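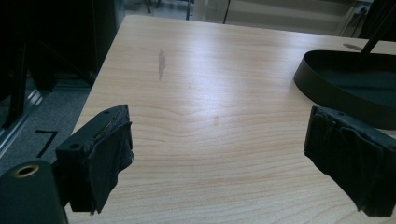

Black gripper fingers with fabric pads over a wooden test table at Gumia.

November
By Gumia Press Office

Gumia compares finger pads for hand-held grippers

Gumia has finished the first comparison of soft finger pads for its hand-held gripper tool, and the results are now open to customers and partners. The work was made together with Esier, who supplied two of the pad materials, and Sandhu, who prepared the test objects.

The trial included 1767 grasps with 83 household and office objects. Each object was picked up from a table, lifted, held for a short time and put back. The same operators worked with bare fingers first and then with the pads, so that the numbers can be compared in a fair way.

With bare fingers, the operators lost their hold 409 times. With the pads from Esier this went down to 31. The largest difference was seen with smooth and round objects, such as cups and pens. For flat cards the pads gave only a small help, and thin paper is still difficult.

"We wished to know what a simple pad can do before we change the motor or the controller," says Brijesh Chaudhary, who is responsible for gripper testing at Gumia. "A pad is cheap and can be changed in a few minutes. But it also wears, and a thick pad takes away some opening between the fingers. Customers should know both sides."

Wear was noted after every series. Pads with several layers kept their hold for longer, but they made creases and had to be put straight more often. Gumia will test a thinner version in the next series, which will also use the Onmont controller.

The full test report, with the list of objects, can be requested from the Gumia press office.

We use cookies to improve your visit. Accept all | Settings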